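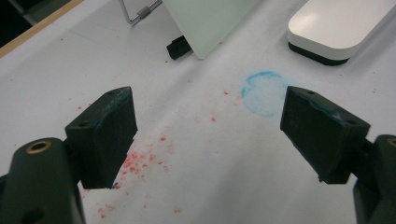 Guides > Mobile Phones > Network Settings > Skatlow

How to Set Up Mobile Internet (APN) on a Skatlow Phone

You put a new SIM card in your Skatlow phone, calls and text messages work, but web pages do not open. In most cases the phone does not have the correct APN. The APN is a short name that tells the phone which door of the network it must use for internet. You can enter it by hand and you do not need a computer for it.

Before you start

Ask your operator for the APN name, or look in the small paper that came with the SIM card. Some operators give also a user name and a password. In this guide I use the settings of Kirell, which is my operator. Please replace them with yours.

Charge the battery and switch off Wi-Fi. If Wi-Fi stays on, the phone will open pages through it and you will think the mobile internet is working already.

Enter the settings

1. Open Settings and choose Connections, then Mobile Networks.
2. Tap Access Point Names. If this line is gray, the SIM card is not read. Take the card out, put it in again and restart the phone.
3. Tap the menu key and choose New APN.
4. In the field Name write any word you like. I write Kirell.
5. In the field APN write kirell.net with small letters and without a space at the end. The keyboard likes to add this space by itself, so check it.
6. Leave Proxy, Port, User name and Password empty, if your operator did not give them.
7. Tap the menu key again and choose Save. If you go out with the back key, the older models do not keep anything.
8. In the list, touch the circle next to the new name.

Now turn on Mobile Data and restart the phone. Wait until you see the data sign near the signal bars – on my phone it comes later than the signal itself.

If it still does not work

Error 73 on the screen means the APN name is not accepted. Nearly always it is a typing mistake. Delete the entry and write it new.

If pages open but picture messages do not go out, you need a second APN with the type "mms". A reader, Arif Mondal, wrote to me that his picture messages failed only when they were bigger than 400 KB. His operator had this limit, and no setting in the phone could change it.

With a dual SIM model, check that data is set to SIM 2 if your new card is there. I forgot this myself.

Filed under: APN, Mobile Data, Skatlow, Phone Help

Written by Sunil Howlader | Contact | Back to top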